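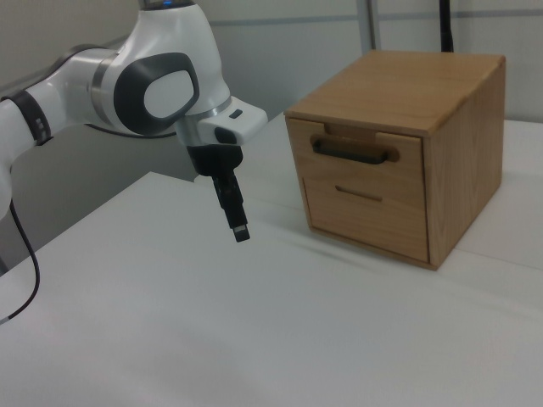
Progress Report No. 6

To: Zasura Fund, Community Movement Grants
From: Carys Bellis, program lead, Plestovdale Circle Dance Project
Date: 23 November 2023

Period covered

This report covers the work done since the last one, which went to you in May. It follows the headings in the grant agreement. Spending is dealt with in the separate sheet from our bookkeeper.

Sessions

The weekly circle dance sessions have continued without a break. We run two groups. The morning group meets in the park when the weather allows and moves into the Zitia Hall when it doesn't. The evening group is indoors all year. Both follow the same plan: a short standing warm-up, breathing work, three or four slow dances in a ring, a rest, and then one longer dance that the group has been learning over several weeks. We close with a few minutes of quiet sitting.

Total attendances for the period were 1,052. This counts each person each time they came, as agreed with you at the start. The morning group is the larger one. Numbers dropped in August, when many regulars were away, and came back in September.

The morning group stayed outdoors later into the fall than we had planned. People asked for it. We moved inside when the grass became too slippery for the turning steps. The first indoor session was crowded and we had to split the ring into an inner and an outer circle. That worked well enough that we have kept it for the longer dances.

Teaching

The Hjaltadóttir method, which we use for the breathing and walking sequences, has now been introduced in full to both groups. In the first year we taught only the opening part. The second part asks people to match the length of the breath to the length of the phrase in the music, and some found this hard. We slowed the music down and spent two extra sessions on walking alone, with no arm movements. Most people are now comfortable with it. A few prefer to stay with the simpler version, and they dance it in the same ring as everyone else.

Two participants have finished the assistant leader training. Both have led warm-ups, and one has led a whole evening session with me in the ring as a dancer. I expect both to be leading on their own by spring. A third person started the training but withdrew for family reasons and may come back to it.

The written notes for each dance are nearly done. They give the step pattern, the counts, the direction of travel and the arm positions. The notes for the longest dance still need to be checked against the music, since the printed version we started from has a repeat in the wrong place.

Music

Live music was offered at the midsummer gathering and again in October, with a fiddle and a small drum. For the rest of the sessions we use recordings. The speaker bought under the grant is loud enough for the hall but not for the park on a windy day. We have been placing it in the middle of the ring, which helps.

Access

Seated versions of all the regular dances are now taught as a matter of course. Chairs are set as part of the ring, and the people in them join hands with the people on either side. The side entrance to the hall has a ramp but the door is heavy. We have raised this with the hall management and are waiting for an answer. Until then someone stands at that door for the first fifteen minutes.

Problems

The hall was double-booked on two evenings. One session was moved to the next day and one was canceled. We now confirm the booking in writing at the start of each month.

The evening group has fewer newcomers than we hoped for. Several people told us the start time is too early for those coming from work. We will move it back by half an hour from January and see whether that makes a difference.

Next period

Finish and print the dance notes.
Hold the winter gathering, open to both groups and their guests.
Have both assistant leaders run sessions on their own.
Return the morning group to the park at the spring equinox.

We are not asking for any change to the budget or the end date. I would like to discuss the wind problem with the speaker when we next talk.

Carys Bellis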